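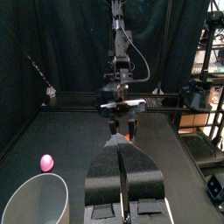 Fig. 1. View from the left wrist camera. Second arm ahead, ball and cup at left.

Unit 2: Evaluating a two-arm bench kit
Handout for the automation lab, May session
Ilaria Messina, Manolis Vasilakis

2.1 Subject of the review
The Mendurska kit is sold as a package: two arms, wrist cameras, a control box and the Turkix software. The vendor offers it to teaching labs on a 31-day trial. You will write the review that goes to the purchasing office at Prerkthorpe, so record what you measure and keep the brochure claims in a separate column.

2.2 Wrist view
In Fig. 1 the housing of the left gripper fills the bottom center of the image, and its tip lines up almost directly with the fingers of the other arm. Any object between the two tips is therefore small in the image and easily hidden. Only a little of the orange item at the far fingers is visible. The pink ball and the gray cup lie off to the left and are much easier to locate.
Turkix accepts up to three camera streams. Run the handover test first with the wrist stream alone, then with the overhead stream added, and report the two results separately.

2.3 Cables
The gray cable on the facing arm loops out to the right and returns near the wrist. Check clearance at full wrist rotation before raising the speed limit above 20 percent. A loop that catches counts as a fault in the kit - log it even if the run finishes.

2.4 Background and lighting
Black curtains and a matte black tabletop give high contrast for pale objects and poor contrast for the arms themselves. Light enters from the room at the right. Repeat one series with the room lights off and note any change in detection rate.

2.5 Procedure
Calibrate both arms in Turkix and save the file under your group name.
Run 38 handovers per camera setup.
For each failure, enter one code: missed grasp, early release, collision, lost track.
Export the log before closing the session.

2.6 Comparison
The Amato kit was tested last term with the same procedure. Its logs are in the course folder. Compare failure codes as well as totals; the Amato grippers are narrower and block less of the wrist view.

Reading for next time: Turkix manual, chapter on stream timing.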